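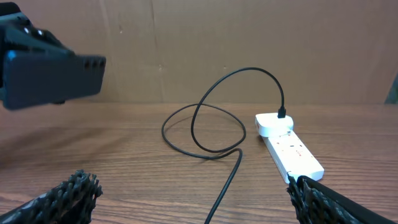 Purnex Nubbed Finger Pads – Fitting and Care

We fit Purnex pads to both arms of our Tunstall bench cell, and they have become my favorite part of the whole setup! The raised nubs give the fingers a bite on slick, glossy things like a white power strip, and they're kind to thin black cable, too. Part number 2117 covers one pair.

Swapping a pair
Park the arm, switch off the gripper and let the fingers open wide. Slide the old pads off toward the tips. Wipe the bare fingers with a dry cloth, then press the new pads on until the lip seats all the way round (you'll feel it give a little click – very satisfying). Tighten the side screw by hand, then a quarter turn more with the key from the kit.

Close the gripper slowly on the 26 mm gauge block. Both faces should meet it flat. If one side touches first, loosen that pad and try again before you change anything in the software.

Looking after them
Dust packs in between the nubs. A soft toothbrush and warm water clear it out; skip solvents. Seul-gi Ahn brushes ours at the end of every shift and got almost 70 shifts from the last pair.

Replace both pads together once the nubs look rounded. The spare side screw is part 1522, sold singly, and the gauge block comes with the Urketti tool kit.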